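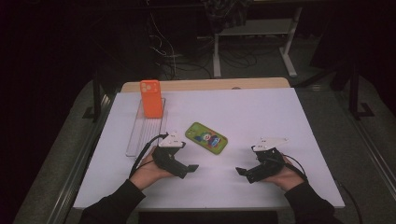
Phone station, head view. Orange on the stand, green flat on the board, grippers open.

July 15, 2025 – phone placing, hand-held grippers

Task for this block: pick the green phone off the board with both grippers and set it on the clear stand. The orange one stays at the far end of the stand as the fixed neighbor. Pascal Chevalier held the grippers for the first half, I took over after lunch.

Recorded 116 demos, kept 60 for the Brikance set. Most of the rejects are mine. I close the right side early and the phone rotates before the left jaw gets there. Pascal waits with both jaws open on either side of it, then closes them together. I'm copying that from now on.

Notes:

Green phone goes down at a new angle every time. In April we left it square to the board for whole sessions and the policy learned one approach and nothing else.

Left cable rubs the stand when the left hand goes forward. Two demos lost when the stand moved with it. Tried routing the cable behind the elbow, better, but it pulls at full reach. Needs a longer lead. Riaan Le Roux has asked Lecomte for a price.

The clear stand is hard on the depth estimate. Color is fine, depth has holes along the ridges. Put tape on the underside for a few runs and it improved, but then it isn't the same object as the one at Narkalport, so I took the tape off and dropped those runs.

Start pose: jaws facing each other across the near half of the board, a second of stillness, then go. End the same way. The trimming script in Cloremis looks for the still part and will cut into the grasp if there isn't one.

Demo counter is at 3569 after today, all tasks together. Backup copied, checksums match.

Next: same task with the two phones swapped, then the handover from left to right – Riaan wants that before we retrain. Also check the screws on the left housing, I felt some play in it toward the end.

2 comments · 0 shares

Recent entries
Gripper calibration, second try
Trimming script: still-pose threshold
Why the April runs won't replay
Cable leads and where we keep them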